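My grandmother-in-law, Sowmya Rodrigues, kept every letter she had ever been sent, and when she moved in with us that September she brought 800 of them in biscuit tins, along with one suitcase of clothes and a very old fern.

"You may read them," she told me, settling into the good chair, "but in order, please, and with tea." So every evening after supper I read aloud, and she corrected my pronunciation of people who had been gone for forty years. There was a cousin who wrote only about mangoes, and a landlord who apologized, over 11 pages, for a leak. And there was Imre Kelemen, who had shared a workbench with her at Unnithan when they were both young and badly paid, and who signed himself "your obedient neighbor to the left." 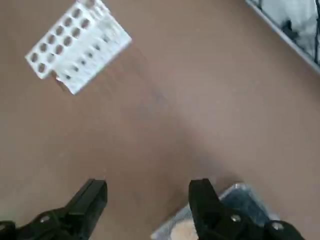
*A white rack on a light brown tabletop.*

"Was he in love with you?" I asked, somewhere in the third tin.

"Oh, Imre was in love with lunch," she said, but she held out her hand for the letter, and she kept it in her lap through the rest of the evening, even after the tea went cold and the fern had been watered and my husband had come in twice to ask if anyone was planning on going to bed.

In the morning she asked me, quite casually, whether we had any stamps.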